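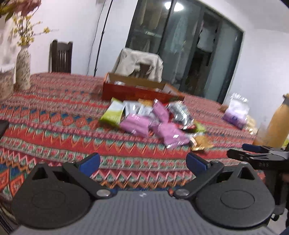 Figure 1. Snack packages on the dining table, with the open red box behind them.

Sorting and Storing Packaged Snacks at Home
Project report, Household Studies
16 September 2021

1. Background

Our group looked at how small packaged snacks are kept in shared homes. In February we gave a short questionnaire to 40 households in the Skumthorpe area. Most of them said that snacks end up on the dining table and stay there until somebody needs the table for a meal. We wanted to find out whether a simple sorting routine would shorten the clearing up.

2. Setting

The work was done at a dining table with a patterned cloth on it. We left the vase of artificial flowers where it was, as people at home would work around it too. The snacks were put down in a loose pile in the middle. They came in different wrappers – pink, green and white, silver – and in more than one size. The red cardboard box stood behind the pile with its flaps folded back and a few shiny lidded containers in it.

3. Method

Each session had one person clearing the pile. In the first version the person could put things anywhere. In the second version the packages were first grouped by size on the cloth, then moved into a storage basket, largest first. Small packets went in last so that they stayed on top. We did 50 sessions in all, split evenly between the two versions, and noted the time and any package that was dropped or put back on the table.

Times were written on paper and typed into a Flinine sheet the same evening. Across all sessions we logged 273 packages that were picked up more than once.

4. Results

Grouping first took longer at the beginning but there was less repacking. The small packets caused most of the trouble in the first version, where they slid down between the bigger ones and had to be dug out again. Color was little help for sorting, and two of us stopped looking at it after the first day.

5. Limits

We used one table and one basket. A narrower table would leave less room for grouping, especially with a vase on it.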